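Home News People Homes Contact
Search this site Go

A place for every pencil

Edit Boros has been sorting other people's cupboards in Sekbridge for most of her working life, and she starts with the small things. Pencil boxes, in particular.

"People buy them in August and by Friday they're under the bed," she said. "I'd sooner give them a shelf first and buy the boxes after."

She likes an open shelf unit for a child's corner, with no doors. A child who can see an empty shelf will sometimes use it. Doors, she says, only hide the muddle. Cases go flat and side by side, never in a stack, and pencil boxes come out on the floor before anything is put away.

I asked about soft toys. "A basket, and a low one. Don't try to sort them. Dolls and birds can go in together – the child knows who's who."

Colour helps more than labels with the youngest ones, in her view, though she still sticks a label on if a box is going to school. She learnt that from Gergely Kocsis, who taught infants in Zarnley and lost 80 pencils in one term.

Her own pencils? "In a mug," she said. "With a broken ruler."

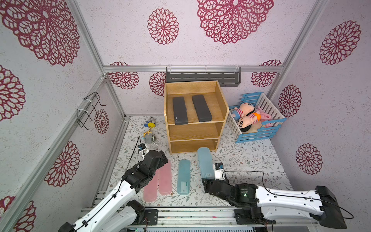

Pencil boxes out on the mat, with the shelf unit and toy basket behind.

Recent
Sherif Zerouali on mending chairs
The Kerekes allotments in July
Four ways with a narrow hall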